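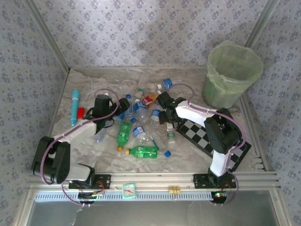
5.2 The open day at Grangate

We ran the sorting demonstration for the public on March 11, 2020, and it was easily the most rewarding four hours of the project! Visitors walked in with no background in robotics, and within minutes they were arguing over which bottle the arms should go for first.

The task matched the lab version in Section 4. Two arms share one pile of drink bottles and cartons, and each item has to end up in the bin at the back corner (Figure 3). We kept the labels and caps on, as they would be at a kerbside depot.

Figure 3. The two-arm Sani cell with a mixed pile of bottles, both grippers over the items.

Over the day the cell made 200 attempts and binned 93 items on the first grasp. That is well below our lab rate, but we were thrilled with it, given that visitors chose how each pile was laid out. Children were wonderfully ruthless at this. Crumpled clear bottles gave the most trouble, and 40 of the misses came from them alone. Lizeth Betancur ran the controls while Yhon Nina logged each grasp by hand.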